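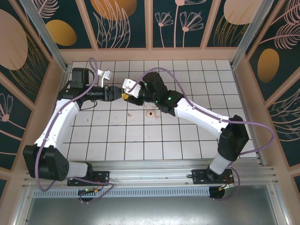 Workshop notebook, Multau bench
April, started 9.15

Floor and walls of the enclosure, notes before I forget what went where.

Tiles first. We stayed with plain white. I had argued for a light grey on the grounds that it hides scuffs, and Ludmila's answer was that she would like to see the scuffs, and any small screws that get dropped as well. She won. The delivery from Brerer came to 179 including carriage, with one box opened in transit and a chipped corner on the top tile. I used that one for practice cuts.

Laid them dry on the first afternoon and left them overnight. The base board has a slight belly towards the back, which I had missed with the short level and found straight away with the long one. Took the tiles up again, skimmed the low places, waited, sanded, relaid. Bed is 8 mm at the deepest point. Too much for my liking but it set hard and I am not lifting it a second time.

Grout: mixed too stiff on the first go and it dragged. The second mix was looser and went in well. Wipe diagonally across the joints, with the sponge wrung nearly dry. I let the haze sit too long on the first few tiles and had to go back with a nylon pad, so do those in smaller patches next time.

Wall panels. These are the dark teal ones with the pink and gold pattern, left over from the Fatley job. I was doubtful about a pattern in there at all. Having lived with it for a few days I think it is better than the bare board, and Ludmila wants to keep it. Long panel trimmed to 1637 mm. Cut face down on the table saw with tape along the line, otherwise the decorated side frays at the edge. The first offcut did exactly that.

I didn't try to match the pattern across the corners. It would have cost most of a second panel. If anyone objects there is one spare behind the timber rack, stored upright, please don't lay it flat under anything.

Fixing: contact adhesive was my first thought, but the panels may have to come out again, so they are on double-sided mounting tape with a bead of low-tack at the top edge. Checked next morning at 8.30 and nothing had dropped. The tape wants pressing for longer than the packet says. I leaned on a block for each section and went along twice.

Aluminium rail: wiped down with isopropyl after grouting. Splashes come off with a fingernail on the first day and need a plastic scraper by the third. Mask it properly if this is ever done again.

Light. The 3000 K lamps make the white tiles look cream and do the teal no favours, it goes almost black towards evening. Valentini have a cooler tube in the same fitting. I have asked for one to try before we change the lot. Until then, judge the colour of anything in there by daylight.

Cleaning, for whoever is on at the end of the day: soft brush first, then a damp cloth with a drop of washing-up liquid. Nothing abrasive on the panels. No spray on the walls either — put it on the cloth. Vacuum only with the brush head fitted, as the bare nozzle leaves black lines on the tiles and they take some rubbing to shift.

Still to do:
- silicone where the floor meets the walls (white, or clear if the white looks heavy)
- second coat of sealer on the grout
- label the leftover grout bag with the mix I ended up using
- ask Ludmila Gajdoš whether she wants the same tiles for the side bench
- return the long level to Fatley

Stopped at 16.40. Sealer needs the night.

2 comments · 3 shares

Recent entries
Shelf brackets for the paint cupboard
Sharpening the block plane, second attempt
Where the Brerer offcuts are kept
Draught under the side door

This site uses cookies to remember your settings. Accept | Manage preferences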